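Part 4 of the Valico Garment Room Guide covers the transfer of clean laundry from the sorting table to the hanging rail. It applies to all Markside residences and replaces the instructions previously issued with the rail assembly sheet. Questions of interpretation are to be referred to Lamisi Agbenyega, Residence Services.

## 4.1 Preparing garments and hangers

1. Confirm that the rail has been assembled in accordance with Part 3 and that all base legs stand flat on the floor.
2. Bring the clean laundry to the sorting table. Damp articles are to be returned to the dryer before any sorting begins.
3. Open each garment and turn the sleeves and legs right side out. Close the top button or the first few inches of the zipper, where fitted.
4. Examine each hanger. Discard any hanger with a cracked hook or a split arm.
5. For shirts, insert the hanger from the hem and bring the hook up through the neck opening. Do not force it through the collar, as knit and mesh fabrics stretch and may not recover their shape. 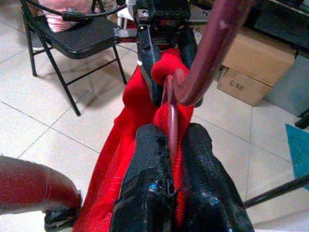
6. If the fabric bunches or twists around the hanger, stop and withdraw the hanger fully before trying again. Pulling against a twist is the most frequent cause of torn mesh.
7. Settle both shoulders on the arms of the hanger and smooth the front with the flat of the hand.

> **Note:** Open-weave sportswear may be folded if the resident so requests. Record the request on the Osei card kept with the residents' bags.

## 4.2 Working from the sorting table

Mixed loads are to be sorted by color first and by type second. Whites are kept together on one part of the table and strong colors on another, with shorts and other lower garments to one side. A white laminate surface is preferred, as loose dye and grit can be seen on it and wiped away.

1. Take one garment at a time from the heap.
2. Check pockets, tags and hems. Small articles such as socks are often caught under larger ones.
3. Place the garment on its hanger as described in 4.1.
4. Carry the hanger by its hook and keep the fabric clear of the floor.

**Caution:** Do not leave garments hanging over the table edge while other articles are being moved. A heavy piece will draw lighter ones down with it.

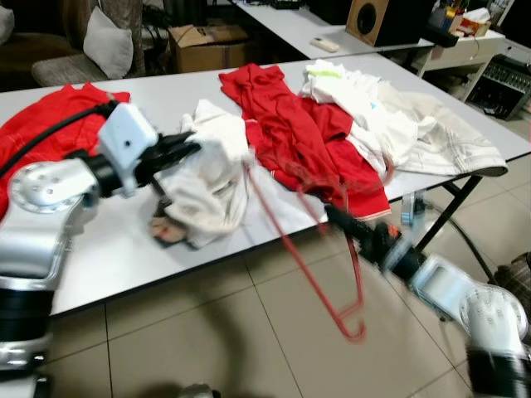
*Page last changed: 9th January. Changed by: K. Kandpal. Checked by: P. Oosthuizen.*

5. Shorts and trousers are to be folded along the crease and placed over the hanger bar. Shorts with an elastic waist may be folded flat and stacked.
6. When the table has been cleared, wipe it with a Sutent cloth and allow it to dry before the next load is set down.

## 4.3 Loading the rail

The rail is rated for 40 garments of ordinary weight, or 31 where coats and jackets are included. These limits apply even when space remains on the bar.

1. Begin at the end nearest the upright pole and work outward.
2. Hang long, narrow pieces first – cloths, scarves and similar – and check that the lower edge does not touch the floor or the base legs.
3. Face all hooks in the same direction.
4. Place denim and other heavy garments last, and distribute them so that the rail remains level.

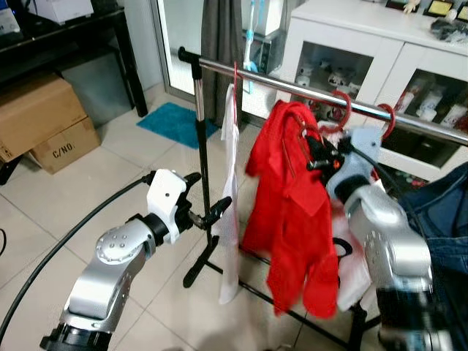
5. Leave a hand's width between light and strong colors. Pale garments must not rest against red articles until the latter have been washed at least twice.
6. Straighten any garment that has slipped to one side. Sleeves are to hang freely and are not to be tucked behind the neighboring piece.
7. Slide the hangers along the rail by the hook only.

> **Note:** Uncollected garments are held for 90 days and then passed to Aba Amegashie at the Markside office.

Part 5 covers the dismantling and storage of the rail.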